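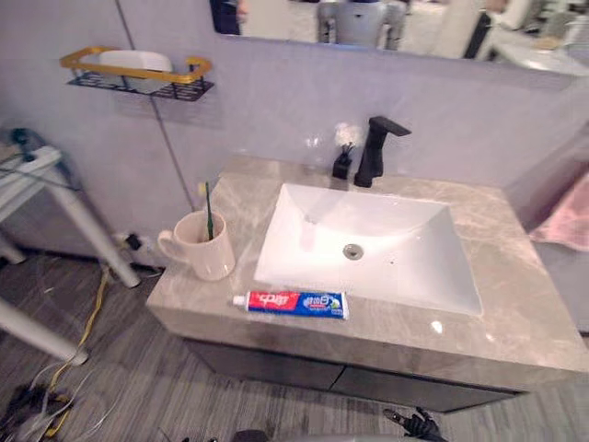
# Testa perception and control software: progress report to Fusimport, August

Prepared by Trekomby, software group

## Status

Work on the second phase of Testa is on schedule for perception and logging, and behind schedule for the motion planner. Spending is within the approved budget. We are asking for one change to the plan, described under "Change request".

The goal of the phase has stayed the same: a robot controlled remotely should be able to hand over short parts of a household task to the software, finish them, and give control back without a jump in arm position. The tasks in scope are picking up small items from a counter, placing them back, and moving an item from one hand to the other.

## Recording and replay

The recorder now writes head camera, wrist camera, joint state and operator commands to one session file with one clock. Before this phase each camera process kept its own time, and we lined up the streams afterward with a script that failed on long sessions.

We have 2447 episodes in the new format. Of these, 1454 pass every automatic check and can be used for training without anyone looking at them. The others fall into three groups:

- missing or late wrist camera frames
- joint state gaps, mostly at the start of an episode
- task label missing or not matching the session sheet

The label group is the cheapest to fix and we have started on it. The joint state gaps came from the recorder opening its file before the arm driver had published its first message. The recorder now waits for the driver, and the fault hasn't come back in any session since the change. Episodes already affected can be trimmed, which the replay tool does on request. Dropped camera frames can't be recovered, so those episodes will be used for replay tests only.

Replay runs on an ordinary desktop machine with no robot connected. It can start from any point in an episode, and it can feed recorded operator commands to a newer version of the controller. Most of our regression testing now goes through it.
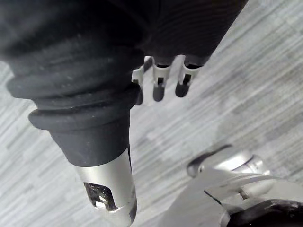

## Wrist view and self-masking

The wrist camera always has part of the robot in view. The detector used to treat fingertips as objects, and the grasp ranking would sometimes pick one as its target. We replaced the fixed mask with one computed for each frame from the joint angles and the hand model.

The computed mask works well for rigid parts. It is weaker on soft covers, where the outline depends on how the material has folded and the joint angles say very little about that. For now we grow the mask by a margin in those areas. The cost is that a small object close to a cover can be hidden from the detector for a few frames. We keep the last confirmed position through the gap and drop it if the object isn't seen again before the timeout.

The other arm needed separate handling. When both hands work close together, each one enters the other's wrist view, often out of focus. The mask now includes both arms, using the same base calibration. If that calibration is more than slightly wrong, the mask for the far arm lands in the wrong place, so we added a startup check that refuses to enable two-hand mode until the calibration passes.

## Control handover

Average delay from operator command to arm command is 36 ms on the lab network. The handover code adds very little to this figure. What took the time was the blending between the operator's commanded pose and the software's planned pose. The first version blended in joint space and could swing the elbow outward. The current version blends the hand pose and holds the elbow as close as it can to where it was.

We logged 11 handovers in which the controller rejected the operator's first command after taking back control. All of them had the same cause: the operator's hand had drifted during the automatic segment, and the new target was outside the step limit. The interface now shows the offset before control goes back, and the operator has to close it first. The step limit itself is unchanged – we didn't want to loosen a safety value to fix an interface problem.
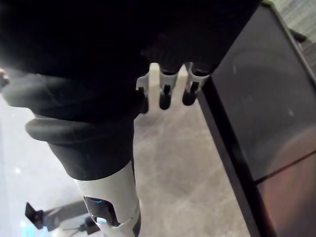

## Planner

Nagano, the motion planner, is the late item. It plans for open counter tasks within its time budget. In tight spots, with a flat panel on one side of the hand, it often runs out of time and returns nothing. The operator then finishes the task by hand. This is safe but defeats the purpose of the handover.

Profiling showed that most of the time goes into collision checks against the robot's own arm and cover. The cover is modeled as a set of overlapping shapes, far more than are needed. We have a simpler cover model in test. It is larger than the real cover in every direction, so it stays on the safe side, but it also closes off some approaches that the arm can physically make. We expect to keep both models and use the detailed one only when the simple one finds no path.

A second cause is the order of the search. Nagano tries grasps by score alone, and several high-scoring grasps can fail for the same reason. Grouping them by approach direction would avoid repeating a failed search. This work has not started.

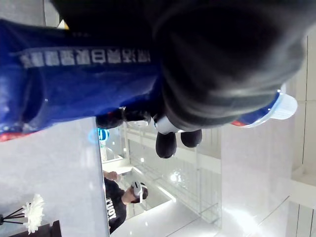
## Depth and background

Depth filtering was meant to be finished in this phase and is partly done. The filter was tuned on matte counters with a plain wall close behind, and it doesn't carry over to brighter, more open spaces. With a large glossy white surface beside the hand and a glass railing behind the person in the headset, the wrist view contains several kinds of surface the filter was never tuned for. Reflected lights on glass are a particular risk, as they can be turned into points at false distances. We are adding a confidence value for each region, so that the planner can ignore background points with low confidence. It will still treat low-confidence points close to the hand as solid.

People in view are handled separately from this filter. Any person detected inside the work zone pauses automatic motion, whatever the depth confidence is. That rule is enforced in the controller and can't be changed from the task software.

## Change request

We ask to move the two-hand transfer milestone behind the planner milestone. Two-hand transfer depends on planning near the robot's own arms, and testing it before the new cover model is in place would mean doing the tests twice. The total budget and the end of the phase stay the same.

## Next steps

- Finish label repair and rerun the automatic checks
- Merge the simple cover model and compare both models in replay
- Group grasps by approach direction in Nagano
- Add the confidence value to the depth output and update the recorder format to store it
- Write the operator notes for the new handover display

The recorder format change will need a converter for existing sessions. It is included in the current estimate.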